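Bench notebook, Javberg handling station
Entry 1/23/22

Carrying on with the two-handed keyboard task. The goal for this block is the same as last time: both hand-held grippers on the keyboard, one at each end, lift it clear of the board, turn it or shift it, set it down square, let go. Later the Bamerness arms will be asked to do the same from these recordings, so what matters is that we do it the way two arms could do it.

Started by checking the handles. The left one had play in the trigger again. Took the cover off, found the return spring seated one coil out, reseated it and put a drop of thread lock on the pivot screw. Travel is back to normal. The right one was fine. Jaw zero on both was off from last entry by a small amount, so I closed both fully, saved the new zero, opened both fully and saved that too. Anyone picking these up after me should do the same before recording. It takes less than a minute.

Swapped the jaw pads on the left handle for the softer ones from the Gravano kit. The old ones had gone shiny and the keyboard was slipping as it came up. The softer pads hold better but they drag a little on release, so you need to open all the way and wait a beat before pulling back. If you pull back early the keyboard gets tugged sideways and the final pose is wrong. I spoiled the first few takes that way and binned them.

Notes on how to do the demonstration, as it stands now:

Come in from both sides together. If one hand arrives first and closes, it pushes the keyboard into the other jaw and the second grasp is never where you meant it. Best results when both jaws stop short, open, then go in at the same time.

Close gently. Squeezing hard doesn't help the lift and it makes the width reading flatten out, which the Ríos trainer then reads as a fully closed gripper. Two takes had to be relabelled for this.

Lift level. Easy to say. My right hand comes up faster than my left and I can see it in the height plots every time. Going slower fixed most of it.

Keep the wrists where they are. People want to roll the wrist to peek at the jaw. The arms can't follow that without running into a joint limit, and the replay stops dead.

Pause at the top. A short hold makes it much easier to cut the take into lift and place when labelling.

The tracking plates on top of the handles need to stay in view. If you lean in, your head or forearm hides one of them and the position jumps. The software fills short gaps well enough but a long one ruins the take. I set the limit at 8 missed samples in a row and anything worse gets thrown out. That may be too strict. Will look at it again when there is more data.

The keyboard's own cable is still a nuisance. I had been thinking of tying it up or taking it off altogether, but the point of the task is that things on a real desk have cables, so it stays. It does pull when it catches under the keyboard on the way down. For the placing takes, I started each one with the cable behind the keyboard, on the far side from the operator, and that stopped most of the trouble.

Count for the block: 58 takes recorded, 16 thrown out. Most of the bad ones were early, before I got used to the new pads. The rest were tracking gaps and one where I forgot to press start on the second stream, so there was a left hand and no right.

Replayed a handful of the good ones on the arms at reduced speed. Grasp and lift followed well. On the way down the right arm touched first and the keyboard skidded a little before settling. I think this is my uneven lift showing up in reverse, but it could also be the table height in the arm's model being off. Need to measure that properly before blaming the operator.

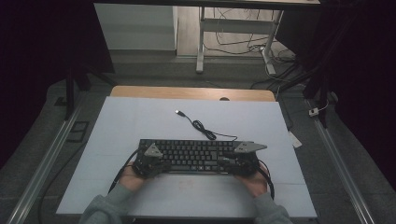 Handle leads are the other thing to sort out. Both handles are wired, and the leads are just stiff enough to be felt in a slow move. I've been letting them hang and it is all right for lifting straight up. For anything with a turn in it, the right lead wants to come round with your hand and you end up fighting it. Longer leads would help. There was talk in August of going to the battery version, and I would still like to try one, though the extra weight at the back of the handle might be worse than the lead.

Sleeves: wear long ones, plain colour, pushed down to the wrist. Bare forearms next to sleeved ones in the same set gave us mixed results in the hand masking step, and it's simpler to keep it the same for everyone.

Also tried a take set with the remote control station in place of the handles, just to compare. It is slower by a long way. The moves are ones the arms can certainly make, so nothing gets rejected on replay, but my grasps were clumsy and I kept stopping to look. I would keep the handles for bulk recording and use remote control only for the corrections, where the arm has already gone wrong and needs to be shown the way out.

To do:
- Measure table height at the four corners and update the arm model
- Order softer pads for the right handle so both sides match
- Label the good takes, lift and place as separate pieces
- Record 32 more with the keyboard started at an angle
- Ask whether the missed sample limit can be set per task
- Spare return spring for the left handle, it will go again

Data is copied to the shared drive under the keyboard folder. The raw streams are still on the recording machine, please don't clear it until the labels are done.

Javberg Handling Lab | Contact the workshop desk | © Javberg | Back to top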